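Two Hands on the Tiller: Talking Dinghies with Toàn Tô

I caught Toàn Tô on the phone at six in the morning, his time, the only hour he reckons he's any use for talking.
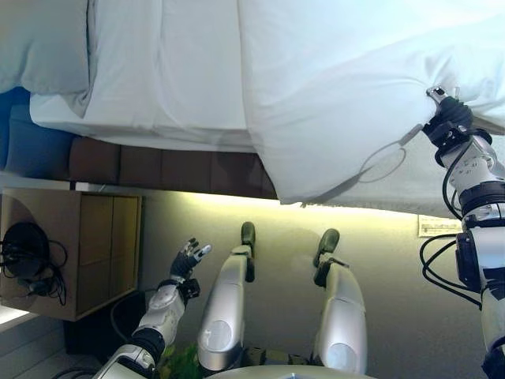

He'd already had his coffee and he was in a great mood, so I skipped the warm-up and asked how on earth a guy who learned to sail at 45 ends up winning his class in the Encombe Series.

"I got a good crew!" he said, laughing. "Put that first. Rai does the hard part. I just steer and complain."

Rai has been on the wire for him for two seasons now, and if you've watched them come off a start line (I have, usually from well behind) you know how little they talk. I asked if that was a plan. "We used to yell a lot," he told me. "Then one July we both lost our voices at the same regatta, and we had our best day ever. So we kept it up."

The boat is a Bodden, an older hull he bought with a soft deck and a rudder that hummed. He spent a whole winter on it, and I'm pretty sure he could have talked about the rudder for the rest of the call. "You'd get to 8 knots and it would start singing. Everybody could hear us coming. I sanded that thing so many times, and it was the pintles the whole time. Loose pintles!"

I wanted to hear about the last race at Govora, the one where the wind swung hard left and 80 boats tried to get around the same mark. He groaned. "We were on the wrong side. I'd picked right, and Rai had said left, and I'd like that printed so I can stop hearing about it." They rounded deep in the pack, then found a lane of pressure close to shore and just kept going in it while most of the fleet stayed out in the middle. Was he nervous in there, with the rocks? "Sure. The board touched once. You pull it up a bit and you don't look at your crew."

He'd like more newcomers his age in the class, and he thinks clubs scare them away by putting them straight into racing. His advice is to go out on a light evening with somebody patient, capsize on purpose, and get that part over with. "I was so scared of tipping over that I sailed badly for a year," he said. "Then I tipped over and it was fine. Cold, but fine."

Next up for the two of them is a new jib, if they can agree on the cut. Rai wants it flatter. Toàn doesn't.

We use cookies to improve your visit. Accept | Manage settings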